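Speaker notes - Collecting examples for the folding task
Memport meetup, 19th July

Start slowly, people will still be finding seats. Thank Tomomi Amano for the invitation and for reading the first draft of these notes, which was twice as long (you're welcome, everyone).

Slide 1. Say what we do at Wutby in plain words. We teach a pair of arms to handle cloth by showing them, over and over, how a person would do it. A person steers both arms, we record the whole thing, and that recording is one example. The learning part comes later, and it can only be as good as what we feed it.

Slide 2. The numbers. We set out in December to gather 4,000 examples. The first 100 went straight in the trash, and I'd like to spend a minute on why, as it's my favorite part of the story. We had started every single one with the cloth laid out perfectly smooth. Lovely to look at! But laundry doesn't come to you that way, and the arms had no idea what to do with a wrinkle.

Slide 3. So now we leave the creases in. Let this one stay up a while and give folks time to look before talking again.

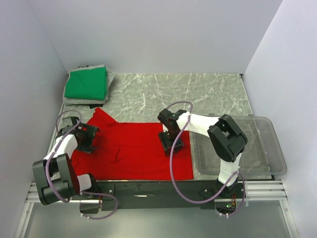 Slide 4. Pace. New operators always want to hurry, bless them, and I was the worst of the lot. A hurried fold teaches hurried habits, so we ask people to move the way they would if they were showing a child. Pause here for the Clastach question - somebody will ask if we use their labeling tool. We do, for marking where each fold begins and ends.

Slide 5. What we kept. After review, 965 examples made it into the first training set. Mention that a messy grasp followed by a good recovery stays in, and tell the sleeve story if there's time.

Leave 2 minutes for questions, and repeat each one into the microphone for the people in back.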